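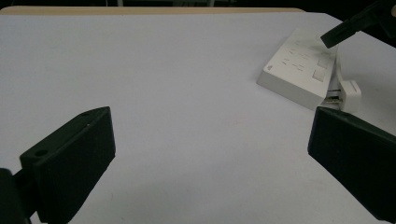

Spent the day sorting out the extension leads in this flat, which I have been putting off since April. Going to put the lot in one thread so I can find it again when I move. 25 July 2021

Starting point: one drawer, one shoebox and whatever was already plugged in behind the furniture. I pulled it all out and piled it on the floor by the door, then brought things to the table one at a time.

I put a white board over the table first. The wood marks easily and old leads are filthy underneath, especially the ones that have lived behind a fridge.

First job was wiping. Unplugged, obviously. Dry cloth for the top, then a dry paintbrush for the socket slots. A cheap 2 inch decorating brush is fine. I don't use spray on anything with holes in it, whatever the bottle says.

Dust goes a long way into the slots. Tip the strip upside down and tap it before brushing or you just push it further in.

Next is looking for damage. I go along the whole cord with my fingers, bending it a bit as I go. What I want to find is cracks, flat spots where a chair leg has been, or anywhere the outer layer has come away from the plug.

I had one with a flat spot. It was the long Gama lead that used to run under the rug in the hall. Cut the plug off and it has gone in the bag for electrical recycling. Don't run leads under rugs. I knew that when I did it.

A second one had brown marks next to one of the sockets. That was the one the fan heater used to be on. Also in the bag.

On heaters: every lead should have a maximum load written on it somewhere, usually on the back. Mine that are still in use say 3,000 watts, and a fan heater on full takes up a big part of that by itself. Heater goes in the wall now and nothing else does.

If the label has worn off and you can't find the number anywhere, I would not keep it. I had one like that from a house share. Bag.
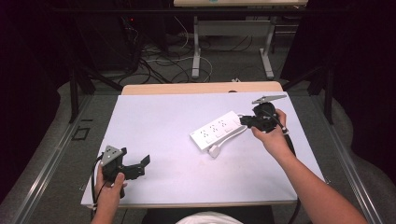
Cord length is what I wish I had paid attention to when buying. I have mostly gone by number of sockets and then found the thing won't reach. The white strip has three sockets in a row on top, enough for a desk, so it was down for the desk from the start. Its cord curves out and the plug ends up on the board just below the middle of the strip, so before putting it anywhere I straightened it and held it along the skirting board to see where it would get to. It reaches, as long as the desk stays at the window end.

The desk is a Bisgaard, second-hand, and it has no hole at the back for cables. So everything has to go over the back edge or down the side. I tried the side first and caught it with my foot within the hour.

Over the back edge it is, then. I bought a Grodik cable tray to go underneath. It screws into the underside of the desktop and the strip lies in it with the sockets facing out. Check your screws are shorter than the desktop is thick. The ones in the packet were too long for mine and I had to go and find others.

Put the switches where you can get at them. I fitted the tray with the switch side facing the wall, put everything in, tied it all up and then had to crawl under to turn the lamp on. Took it all out and did it again the other way round.

What goes in the desk strip: monitor, laptop charger, lamp. Phone charger goes in the wall by the bed, where it was going to end up anyway.

Labels. I used masking tape and a biro. Fold the tape round the cord close to the plug end so it makes a little flag, write on both sides. MONITOR, LAPTOP, LAMP. I had a label maker once and it was slower.

Put a label on the strip's own plug too. DESK. There's a double socket in that corner and the other plug is the router, and I have turned the router off by mistake more often than I would like.

Ties: hook and loop, not the plastic zip kind. I got a roll from Revura for next to nothing and cut it into lengths. With zip ties you need scissors every time something changes, and then you are waving scissors around next to a cord.

Don't pull them tight. The bundle should still move a bit when you push it. Spare length goes in a wide loop in the tray, and I don't wind it round the strip itself. I used to do that for storage and the cord came out kinked right where it meets the body.

Storage for the ones I am keeping but not using: one loose coil each, one tie each, then flat in the drawer. The plug goes on top so the pins aren't pressing into the next one down.

I did think about a box with dividers. The drawer is 27 cm deep and none of the ones I looked at fitted with the leads lying flat, so I left it. Old shoebox lid works to keep the chargers on one side.

Speaking of chargers, if you don't know what it charges, put it in a bag with the date on. If you haven't gone looking for it by next summer it can go. I have a bag like that now. There are some very strange plugs in it.

The telly is the part I haven't finished. There's a strip behind it plugged into another strip, which you are not supposed to do, and I can't fix it until I move the shelf. That means taking the books off. Not today.

Kitchen is fine. Kettle and toaster are straight into the wall and always have been. I took the extension off the worktop completely, it was only there for a radio that I hardly use and it was too near the sink.

Someone asked if you can take a strip apart to clean it properly. Some have screws on the back. I leave them shut. If it needs opening to get it clean I would sooner get another one.

Someone else asked about the ones with individual switches, are they worth it. For a desk, yes. I turn the monitor off at the strip every night and leave the rest. For anything that stays on all the time, no, it's just something to knock.

Floor under the desk is clear now and I have hoovered it, first time I have been able to get the hoover in all the way to the wall. Found a pen, a sock and the allen key for the desk.

The recycling place takes small electricals and cables and is open until 9, so the bag is going down this evening. Will add to this when the telly is done.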